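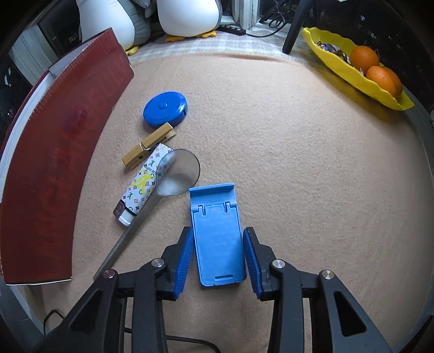
Dzifa Zakaria escreveu a perguntar se vale mesmo a pena ter uma caixa para as miudezas, que lá em casa já tentou e ao fim de uma semana estava tudo outra vez em cima da mesa, isqueiro com colher, suporte do telemóvel com pilhas, e o carregador nunca à mão.

Vale. Mas a caixa tem de ser pequena e só para um tipo de coisa. Segue o método, rápido, que hoje tenho pouco tempo.

Arrumar as miudezas da mesa

O que é preciso
Uma mesa desimpedida, ou quase
Uma caixa baixa sem tampa, de cartão rígido serve
Papel branco para o fundo, se o fundo estiver feio
Um pano
Fita de papel e caneta
Elásticos

Tempo: uns 14 minutos. Se houver gavetas pelo meio, mais.

Passo 1. Tudo cá para fora
Bolsos, taça da entrada, gaveta de cima, parapeito. Para cima da mesa. Espalhar bem, nada em monte. Se a mesa risca, toalha primeiro.
Não arrumar nada ainda! Só pôr. É aqui que toda a gente começa a testar canetas e perde a tarde.

Passo 2. Mandar embora o que é de outro sítio
Colheres para a cozinha. Já. Uma colher de café em cima da secretária fica lá até julho se for preciso.
Isqueiros – sítio alto, fechado, longe do fogão e do sol. Nunca na caixa dos carregadores, nem na gaveta das crianças. Vazios, ver as regras do lixo da zona antes de deitar fora.
Moedas, mealheiro. Talões, ver se ainda servem para trocas e o resto papelão.

Passo 3. O que se usa todos os dias fica à vista
O suporte do telemóvel, por exemplo. Os que dobram ficam deitados e ocupam pouquíssimo, podem ficar ao pé do sítio onde se come ou trabalha. Limpar com pano húmido, insistir nas ranhuras, que o pó mete-se lá todo. Secar antes de fechar.
Óculos, a mesma coisa. Chaves no gancho.

Passo 4. A caixa
Só coisas de ligar à tomada. Carregadores, adaptadores, aquele aparelhinho que só se usa no verão. Cabos não, cabos vão à parte (passo 6).
Altura das paredes: 8 cm chega. Mais fundo do que isso e começa a empilhar, e o que está por baixo desaparece. Caixas de presente e de sapatos de criança são boas. Cantos gastos não fazem mal nenhum, o que interessa é o fundo estar direito e as paredes não abrirem.
Experimentei uma de plástico da Gumede, transparente, e voltei ao cartão. Escorregava tudo lá dentro.
Fundo claro, sempre. Vê-se logo o que está e o que falta. 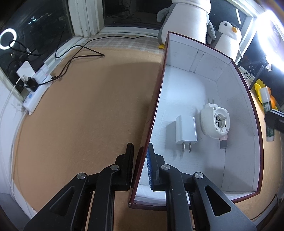
Depois é pôr cada peça deitada, com espaço para meter os dedos entre uma e outra. Sem camadas. Se não cabe tudo numa só camada, há peças a mais, não é a caixa que é pequena.
Pinos tortos: separar e não voltar a ligar. Plástico estalado ou queimado, igual. Vai para o ponto de recolha de eletrónicos.
Nunca guardar nada acabado de tirar da tomada e ainda quente. Deixar arrefecer em cima da mesa.

Passo 5. Etiquetas
Um bocadinho de fita de papel em cada carregador, com o nome do aparelho. "Telemóvel Marietjie", "coluna", "máquina de barbear". Letra grande. Quem tem carregadores todos brancos e iguais percebe porquê.
Não tapar as letrinhas da potência, fazem falta um dia.

Passo 6. Cabos
Enrolar largo, elástico, saco de pano. Não apertar à volta do carregador, parte sempre na ponta. Duvidosos: testar agora, e se não funcoinar, fora.

Passo 7. O sítio da caixa
Prateleira à altura da mão, perto de uma tomada. Debaixo da cama não. Em cima do frigorífico também não, apanha calor e gordura. A minha está no corredor, ao lado do candeeiro, e o Baptiste continua a pôr lá as chaves do carro. Tiro-as todas as noites.

Manutenção
Uma vez por mês, virar a caixa na mesa, sacudir o fundo, trocar o papel se tiver manchas, voltar a pôr. Cinco minutos. O que apareceu sem etiqueta leva etiqueta ou sai.

Notas soltas
– Pilhas: caixa própria, com fita nos contactos se forem daquelas quadradas de 9 V.
– Powerbanks não ficam ao sol nem dentro do carro.
– Adaptadores de viagem podem ir direitos para a mala, num saquinho. Menos uma coisa na caixa.
– Casas com gato: afinal tampa. Ou prateleira mais acima.

Para a semana meto aqui a parte das gavetas da cozinha, que essa é mais demorada e ainda me faltam as medidas dos divisores.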